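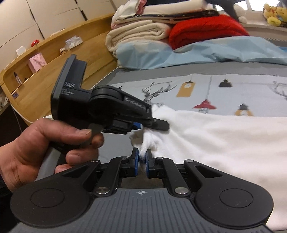 Two grippers, one white cloth, and a bed with plenty on it already.

Gadget corner: paying by the month to teach a robot about laundry

Regular readers will remember that in September I swore off anything with a charging cradle. Then Gregor Dow forwarded me the flyer for Conevness, and the oath lasted until I'd read the price list.

Conevness, from a small outfit called Drorach, is a home service. You get a pair of hand-held grippers on loan, a phone app, and a list of chores. You do the chores with the grippers in place of your fingers, the recordings go off to Drorach, and someday a robot is supposed to fold a towel because you once did. The starter plan costs $61 a month, refunded in full if you send in 14 usable sessions. I read that twice looking for the trick, and the trick is the word "usable."

I had assumed the hard part would be the folding. The hard part is the pinch. Two narrow jaws on a soft cloth is a bit like eating soup with tweezers, and for the first evening I mostly made knots. The trigger is pleasant, though, and the blue pads on the fingers hold fabric better than I expected. Once I had a decent grip I became very reluctant to give it up, which is no way to fold anything.

The app grades you. My first session got an 11, with no hint of what it was out of. Ayten Soylu tried the same chore after me and got a higher score while talking on the phone, and we have agreed to leave it there.

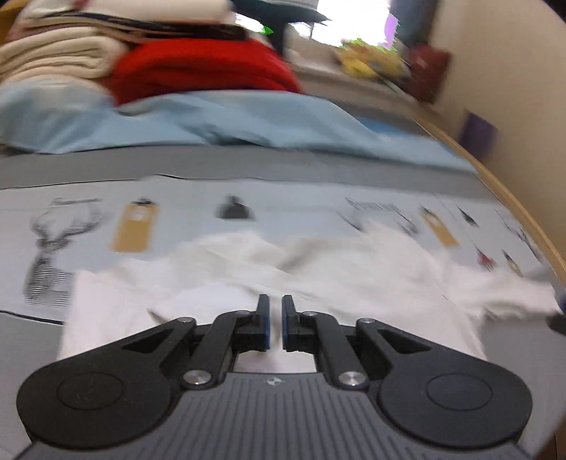 Inmaculada Segura writes that she kept her pair for the full term and got her refund, but only after she stopped trying to be neat. Slow and plain scored well, she says, and every fancy corner she attempted came back marked "please repeat." She would do it again, though she'd skip the fitted sheets, and she wants Drorach to add a left-handed setting.

I'm with her on the fitted sheets. I'd also like a manual that wasn't 2,034 words on how to return the carrying case and one paragraph on how to hold a sock.

Should you sign up? If you have a spare hour most evenings and a forgiving attitude toward your own hands, yes. If you want your laundry done, keep doing it. The loan pair goes back on 2 December 2018, and Berkay Ateş has asked for the next turn. He has been told about the socks.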